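Sheets go gray-blue after every wash, what am I doing wrong?

Rasa Baranauskienė
January 2, 2022

I bought a set of white sheets in March and they have drifted toward the color of skim milk. I wash at 138 degrees (the machine's number, I never checked it) with a full cap of detergent and a splash of Fevumel softener. My mother-in-law has noticed. Is there any way back?

Cleiton Moura

Buy darker sheets. I did, and now I have a hobby.

Ingeborg Aebischer
164 helpful votes

It's most likely buildup. Skip the softener entirely and cut the detergent to a third of a cap. Then soak the sheets overnight in hot water with oxygen bleach and run 3 rinses, no soap. The first water will look like something you'd mop a garage with. Try not to take it personally.

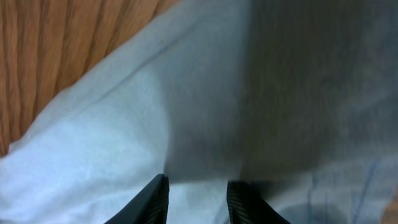 Pale white-blue cloth, close up

Check the label on your detergent too. Plenty of them contain a blue tint that is supposed to make whites look whiter, and if you overdo it you end up with blue. I used one for some 31 washes before reading the small print. My pillowcases still look slightly unwell.

Don't use chlorine bleach if there's any polyester in the set. It can turn yellow, and then you'll miss the blue.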